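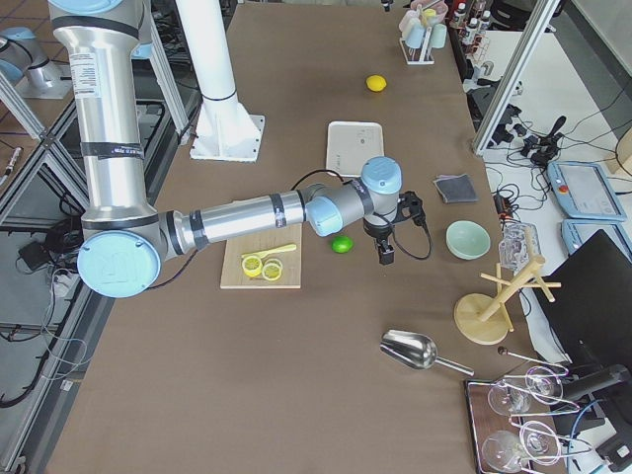
1/ Sorting out the bands and projects called Stekier

There are at least four acts filed under this one name, and most streaming pages mix them together. I spent a good part of March pulling them apart for my own listening and I'm posting the results so other people can fix their libraries.

2/ The first Stekier is a four-piece post-punk band. Drums, bass, one guitar, and a singer who also plays a cheap organ on the slower songs. They put out two cassettes and one LP, all on a small label called Czarnecka. The LP is called Ketcombe. It's the record most people mean when they say Stekier.

3/ The second is a solo ambient project. Long tracks, no vocals, lots of tape hiss. The main release is a double CD called Plurkura. It has 14 tracks and runs well over two hours. If your player shows "Plurkura" as the second album by the post-punk band, your tags are wrong. Different person, different label, no connection.

4/ The third is a folk duo, fiddle and accordion. They only used the name for one season and then changed it. One EP, four songs, all traditional dance tunes. The sleeve spells the name in capitals with a dot after it, so STEKIER. is them and you can use the dot to keep them separate.

5/ The fourth is a techno producer with a run of 12-inch singles. White labels mostly, with the name stamped in the middle. I own three of these. I've seen a fourth listed by sellers but I haven't heard it, so I can't say whether it belongs with the others.

6/ Now the mess. On the streaming page I use, all four share one artist profile. The bio is for the post-punk band. The top track is from the ambient CD. The "similar artists" row is nearly all techno. The folk EP is tagged as a live album, and it was recorded in a studio.

7/ The page shows 2,391 monthly listeners. There's no way to tell which act those people came for. My guess is the ambient one, because long quiet tracks end up on sleep playlists, but that's a guess.

8/ How to tell the records apart if you only have the files:

Under five minutes with vocals: post-punk.
Over eight minutes with no drums: ambient.
Fiddle: the duo.
Track names that are just A1 and B1: techno.

The exception is the last song on Ketcombe, which is nine minutes of organ. It gets put with the ambient material all the time. It's the post-punk band.

9/ The first cassette is the hard one to find. It was a run of 100, hand numbered on the inside of the card. Mine is missing the card, so I don't know the number. The tape plays fine on side one. Side two has a dropout near the start of the third song, and I've heard the same dropout on a rip from another copy, so I think it's on the master.

10/ Two songs from that cassette were recorded again for the LP. The tape versions are faster and the vocals are lower in the mix. I prefer the tape version of the opener and the LP version of the other one. The LP has a much better bass sound all the way through.

11/ There are two pressings of the LP. The first has the label name Czarnecka down the spine. The second has a blank spine and a slightly darker sleeve. I've played them one after the other and the sound is the same to me. Sellers ask a lot more for the first one. Buy the second if you just want to hear it.

12/ A correction to something I posted a while back. I said the Plurkura discs were home-burned. They aren't, at least not all of them. A reader sent me photos of a factory-pressed copy with a proper matrix number. Mine are burned, so both kinds are out there. Check the underside before you pay.

13/ I sent the streaming site a request to split the profile. They answered with a form letter and asked for proof from the artists. I've written to the label address on the LP and to the email in the ambient CD booklet. The second one bounced.

14/ If you keep your own files, the fix is simple. Add a number in brackets after the name, the same number in the artist and album artist fields, then rescan. I had 2,167 files to rescan because I did the whole library while I was at it. It ran overnight.

15/ Edit, 31st May: the techno singles now have their own page. The other three are still together. If anyone has the folk EP with the insert, please send me the track credits. My copy came without one.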